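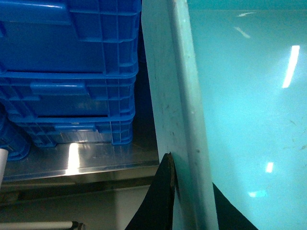 Nov 21, 2021 — Kuvoritz cell, gripper check after the finger swap. Rizwan fitted the new pads Friday and left the torque at 8, I put it up to 9. Wrist cam view is usable again, both fingertips show with the white panel edge between them, so I can line up by eye from the screen instead of crouching. Panel is scuffed to bits low down. Ask Humaira if she wants it wiped or swapped.

To do before the next run:

1. Home both arms, re-zero the wrist. Offset file is no. 343, NOT the one from March.
2. Empty bin hold, grip on both sides, well clear of the table. Look at the pads where they sit over the walls. Marker sticker on the table top needs to be in view of the head cam — its on a slight tilt, leave it, the calibration was done with it like that.
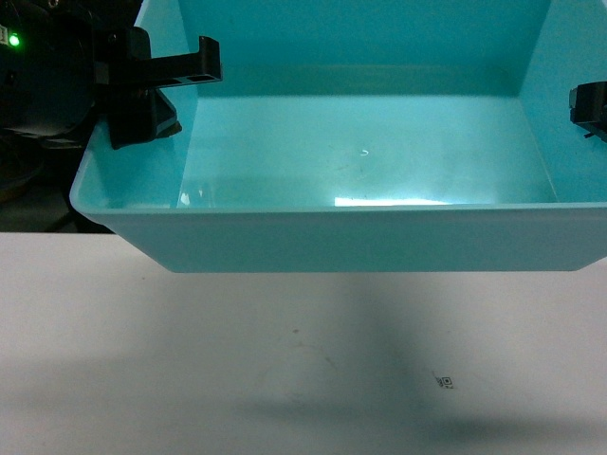
3. Crate pick, slow. Speed 61 for now, Areeba can raise it when she's happy. Stack of three by the roller conveyor is the awkward one, cardboard lying on the top crate and the black divided tray right next to it. Clear both first. Fingertips are dusty and scratched already, clean with the Privetti wipes.

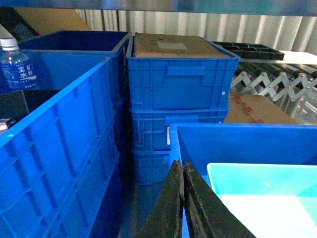 *Page last changed: Sunday evening, H. Pichon*

Spare pads are in the Jatoi drawer, left side. Cable tie on the left wrist wants redoing, it rubs on the bracket at full rotaton. Parveen has the long hex key, get it back off her.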